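Course Notes, Unit 6: Visit to the Prandever Open Day
Intro to Robot Manipulation, Turkbridge campus
May 28, 2021

Thanks to everyone who came along to Prandever! These notes cover what we saw at the hand-held gripper station, and you'll want them next to you for the write-up. I had planned on 20 minutes there and we stayed for well over an hour, which tells you how good the questions were.

The basic idea, in case you were at the back: a person holds the gripper in one hand and does the task directly, with a camera riding along on the tool. Every run is saved as one demonstration. The arm in the next room (the Parkard cell) learns from those recordings later. The team had 661 cloth runs saved before we arrived, and they let us add our own.

Cloth is such a great subject for this. A box has six faces and keeps them. A sweater changes shape every time you touch it, hides its own edges, and folds over the very spot you wanted to grab. Watch what the fabric does in front of the fingers.
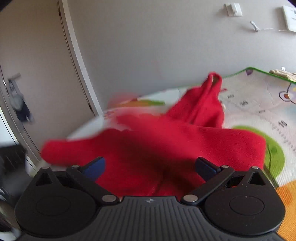 Fig. 3. Gripper open over a red garment on the printed mat. The fabric at left is blurred by motion.

Things to notice in Fig. 3. The two fingertips have blue pads on their inner sides and face each other across a wide gap. One section of cloth stands upright with long creases running down it, and its lower end goes out of sight behind the nearer layer. Where would you pinch? Our group split on this, and both sides argued it well.

Terms from the talk

Grasp point: the place on the cloth where the fingers close.
Occlusion: part of the object hidden by another part, or by the tool.
Regrasp: letting go and taking hold somewhere better. Boutros, the planning software they showed us, treats this as a step of its own.

For next time

Write one page on how you would choose a grasp point from a single picture like Fig. 3. Then say what a second view would add. Sketches are very welcome, pencil is fine.

The second visit is in October, and we get 3 hours with the arm!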